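Speaker notes, Plandow project talk
Jul 16, 2021

Wait for people to sit down. Thank Lucrezia Bellini for the invitation, and thank Omar Hourani too, who read the first draft of this talk and very kindly told me it was twice as long as it should be.

Start with the question we kept getting at Daher: if you teach a robot to open a cabinet by showing it one cabinet, what has it really learned? It may have learned about doors and handles, or it may have learned what that one beige cabinet looks like on that one table. We wanted to pull those two apart, and I'm afraid it took us much longer than we told our funders it would (pause here, Lucrezia will laugh).

So, the method. We collect demonstrations by hand. A person holds the same kind of two-finger gripper the robot uses, with a camera riding on it, and simply does the task. No robot has to be in the room. Between batches we change the way things look and leave the mechanics alone. Stickers go on the doors and come off again, the letters on the backdrop get swapped, and the doors and handles stay exactly as they were.

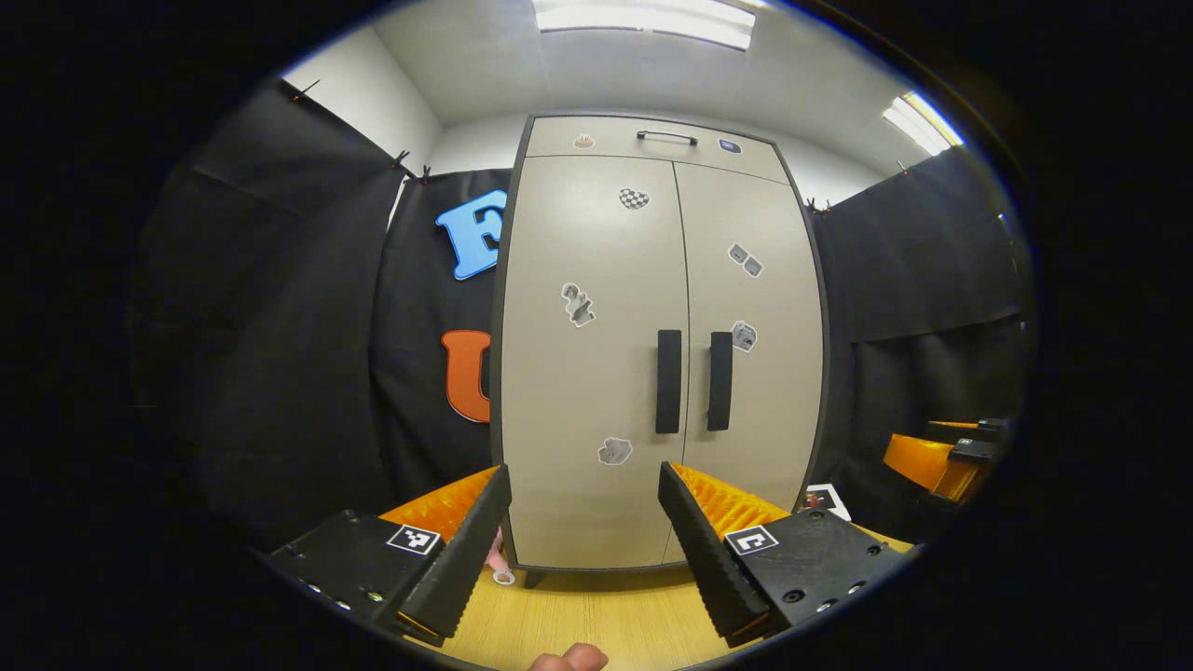
We ended up with 600 demonstrations, split into 8 looks. Seven of those went into training and one was held back, and we rotated which one. Say this slowly, because Afaf Saliba tells me I always rush it and then get asked about it at the end.

Now the result. The policy trained on a single look did fine at home and then fell to 44 percent on the look it had never seen. Trained on all seven, it lost very little. Same number of demonstrations in both cases, so please don't put it down to more data! I was sure for months that it was a bug, and Ghada Bataineh reran the whole thing from scratch in December before I would believe her.

Mention the limits. We worked with one cabinet shape and one kind of long handle. Round knobs are a different story and Imad Abu Hammour has the early numbers, so send people to him at the break.

If there's time, tell the Flollville story. If not, go straight to questions and leave the contact slide up.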